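Bon, je fais vite, j'ai un train et la chaudière qui tousse.

Reçu ce matin le courrier de Sukar, mon fournisseur de fioul depuis toujours. Trois pages pour dire que ça augmente. Encore.
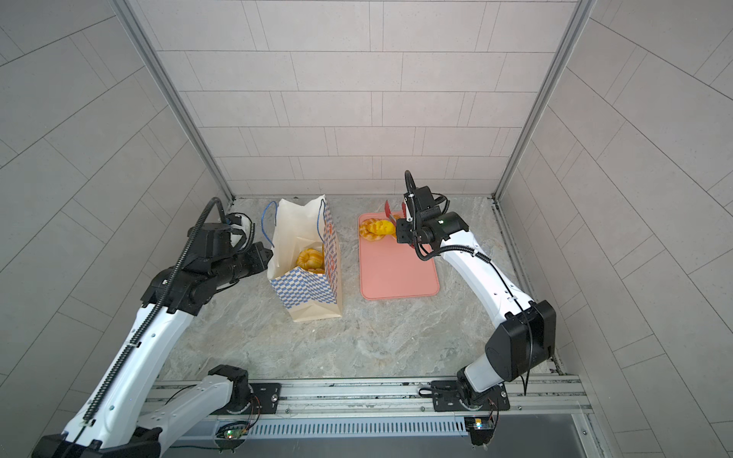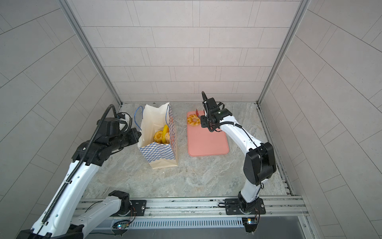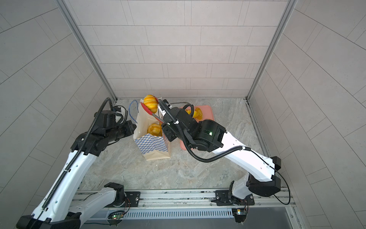
Donc le fioul. 657 euros la livraison en mars, pour une cuve même pas pleine. J'ai ressorti la facture d'avant, dans la boîte à chaussures : 191 de moins pour la même quantité. Même camion, même tuyau. Sur la lettre ils parlent de « tensions sur l'approvisionnement » et de raffinage. Je veux bien. Sauf que quand le baril baisse, la lettre n'arrive jamais, bizarre non ?

Appelé Gerkidano pour comparer. Musique d'attente, longue, puis une dame très gentille qui me propose un prix bloqué mais seulement si je prends le contrat d'entretien avec. Non merci. Rappelé quand même à 16 h pour demander sans le contrat : plus cher que Sukar. Voilà voilà.

Weronika Nowicki, qui habite plus haut dans la rue, me pousse à rejoindre l'achat groupé. Ils commandent à plusieurs maisons, le camion passe une fois, tout le monde paye pareil. Elle dit qu'elle y gagne 50 euros par livraison. C'est pas la fortune mais ça paye le ramonage, enfin presque. Problème, il faut commander quand le groupe commande, et moi je suis toujours à sec au mauvais moment. Faudrait que je surveille ma jauge, qui est un bâton avec des traits de feutre dessus.

L'autre idée c'est de changer carrément. Pompe à chaleur, granulés... j'ai deux devis sur le frigo depuis l'automne, je les ai même pas relu. Les aides, j'y comprend rien, il y a un dossier pour avoir droit au dossier. Et la maison est une passoire de toute façon, faudrait commencer par le grenier.

En attendant j'ai baissé d'un degré et ressorti les gros pulls. Si quelqu'un a eu affaire à Gerkidano pour une livraison, dites-moi en commentaires, surtout les délais. Je file, je vais le rater ce train.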